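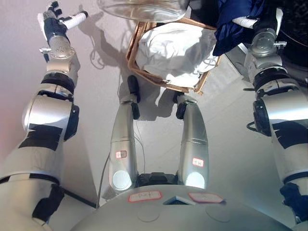 Plunum Floor Tidying Set

Plunum is a collection of recordings and notes on one very ordinary job: picking things up off the floor and putting them where they belong. We love this subject! Floors are where household stuff ends up, and we wanted a set that treats baskets, trays, packaging and odd bits of rubbish as the main event.

The set was put together by the Histhorpe group, with labels written in Granström format so that it opens alongside the Dirside kitchen set without any conversion.

What you get

3057 clips, split into 7 folders by the kind of object being tidied
A plain text note for each clip, in everyday British English
A small starter pack of 1000 clips, if you just want a look before downloading the lot

The objects

Wicker baskets turn up a lot, and they are a joy to work with (all that weave, all those little shadows). Cardboard is the other favourite. We have boxes, lids and shallow trays with the corrugated edge showing, and plenty of them have had a hard life. Torn flaps and frayed corners were kept on purpose, so please don't filter them out as damage.

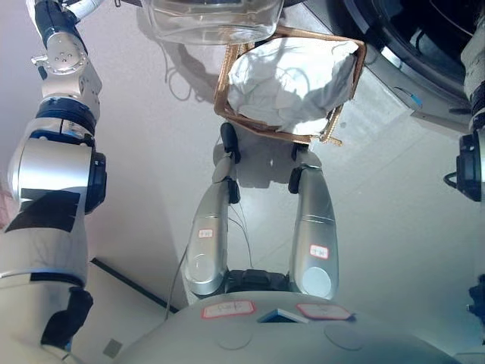 Crumpled white stuff gets its own label, "soft white". Bunched up in a tray, a plastic bag and a sheet of paper can look very much alike, and we would sooner have one honest label than two guesses. If you can tell them apart reliably, do send us your corrections, we'd be delighted to have them.

Clear containers are labelled "see-through", whatever they are made of. Expect the floor and anything on it to show through the sides.

How the notes are written

Each note names the object first, then where it should go. "Bag, into tray" is a typical one. We say basket for anything woven and tray for anything flat with low sides. Bins are bins.

Known problems

Pale floors and white objects don't always separate well, and bright folds can lose their detail
Folder 3 has some duplicate notes, to be fixed in the April update
Loose cables on the floor are not labelled unless they are the thing being tidied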